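Vadedora, démonstration de mars : notre avis

La salle de Hemunden ouvrait à 14 h, avec un passage toutes les 50 minutes. Karlijn Van Acker présentait le bras de table Vadedora, Afiq Subramaniam restait au clavier pour relancer les tâches. L'exercice est une dînette : il faut saisir de petits objets et les déplacer sur un plateau blanc.

La pince va lentement mais reste régulière. Sur 60 essais comptés par l'équipe ce jour-là, 5 ont échoué, surtout sur les fraises. La bouteille de ketchup n'a posé aucun problème pendant notre passage. Le bruit est faible, on peut parler à côté sans hausser la voix.

Deux réserves. Les câbles passent sur la table et gênent quand on replace les objets. Le logiciel Zovalar, lui, demande une recalibration à chaque redémarrage, et le manuel l'explique mal.

Pour un atelier ou une école, l'ensemble nous paraît correct. Nous attendrons la prochaine version de la pince avant de commander.
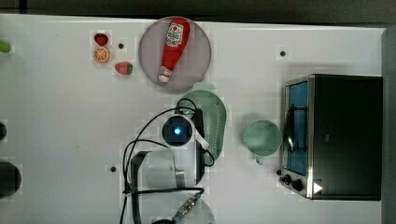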